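I got to Tipoki a little before 9 in the morning, which I'm told is the only quiet time, and the owner was already on her knees in front of the bottom shelf with a rag. "Talk to me while I work," she said, so I did!

She has run this little household goods store for 15 years, and she still faces the shelves herself every single day. (Facing, if you've never worked retail, means turning every label out and pulling everything up to the front.)

"People buy what they can read," she told me. "A bottle turned sideways may as well be in the back room."

I asked about the cleaning aisle, my favorite -- I know, I know. She laughed and said it's the one that gets messy fastest.

"Folks pick up a toilet cleaner, read the back, put it down any old way. Those angled necks look terrible when they point everywhere. I use both hands, one to steady, one to turn."

She likes the steel uprights with the slots, too, and moves a shelf whenever a supplier changes a bottle.

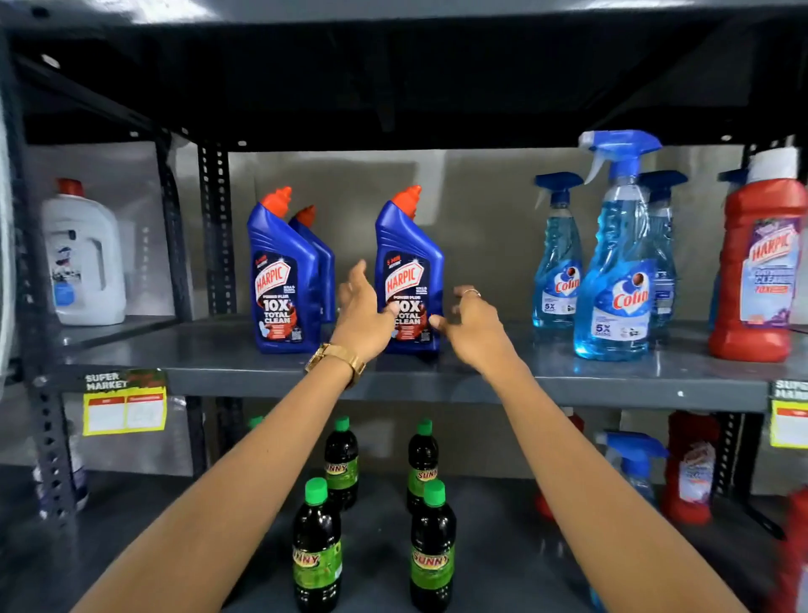
The big jugs

These get a bay to themselves. "They're heavy and they bully everything else," she said. She used to keep them with the Illance sprays and spent half her day picking sprays up off the floor. The jugs stayed, the sprays moved over by the sponges, and she's thinking about trying the same thing with the laundry powder in October.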